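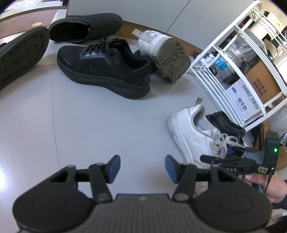

Sturkari Hand Gripper Set — Demonstration Visits and Open Day

Products > Teaching tools > Hand-held grippers
Page updated: 05/02/2024

The Sturkari set is a pair of grippers which a person holds and moves by hand. With it you show a task the way you want a robot to do it later. Many customers ask us if they can try the set before they decide, and the answer is yes. We offer demonstration visits at your place, and we have an open day at our workshop in Testdale. This page explains both of them.

What we show at a visit

We prefer to work with the things that are already in your rooms. For this reason we bring the grippers and the computer, but no special table and no test objects. The task we are asked for most often is the tidying of shoes on the floor of an entrance. It sounds like a small task, but shoes are difficult for a gripper. One lies on its side, another one has the sole up, and a black shoe on a pale tile floor looks very different from a white one. Laces are soft and they go where they want. The operator must decide from which side to come, and the fingers must be open wide enough before they reach the shoe.

Each visit has the same order:

1. We look at the place together and agree on one task.
2. Our operator does the task slowly and explains the movements.
3. Your people take the grippers and try it. Two persons can also work side by side, with one gripper each.
4. We look at the recordings on the screen and speak about what is good and what must be repeated.

A normal visit takes 2 hours. Please keep the floor as it is on a usual day. If you clean up before we arrive, there is less to show!

About the fingers and the pads

The model with the wide opening has two jointed fingers, and each finger ends in a blue rectangular pad. The pads face each other and they are the part which touches the object. They are soft and can be changed without tools. In the box you find 8 spare pads, and more can be ordered under the name Kelunow pads. We recommend to change them when the surface becomes shiny, because then the shoe or the cup begins to slide.

The second model has slim fingers. It is better for narrow places, for example between two objects which stand close together, or above the laces of a shoe. Some visitors like it more from the first minute, others find the wide one easier. We advise to try both before you order, as the feeling in the hand is quite different.

Open day in Testdale

The next open day is in May. It is free of charge, but the room is not big and we can receive only 17 visitors in one group. There will be three stations:

Shoe station. Shoes on the floor, as in the entrance of a flat. Visitors bring them into pairs with the gripper.

Shelf station. Light cartons and bottles on a wire rack. Here you learn how to turn the wrist so that the gripper does not hit the rail.

Gbeho station. Gbeho is our software for looking through the recordings. You can see your own attempt from the shoe station and mark where the grasp begins and ends.

Children from 12 years can take part together with an adult. Please wear shoes which you can take off easily — the floor of the shoe station is also for walking in socks.

What visitors asked us before

Is it heavy? After some minutes most people feel it in the forearm. We make a short pause between the attempts, and we suggest the same for your own work.

Do I need to know programming? For the demonstration, no. For the use of the recordings with a robot, yes, somebody in your team should know it.

Can we keep the recordings? Yes. After a visit we leave a copy with you, and we delete ours if you ask for it in writing.

Do you also bring a robot? Not to the visits. At the open day there is one arm in the next room, and it is shown at the end of each group.

Booking

To book a visit, fill in the contact form and write us what kind of room you have and which task interests you. A sketch of the room is helpful. We travel up to 46 kilometres from Testdale without extra cost. For longer ways we send you an offer first.

For the open day, please choose your group in the same form. If you cannot come, tell us please, so we can give the place to another person.

Related pages: Kelunow pads (spare parts) — Gbeho software — Care and cleaning of the grippers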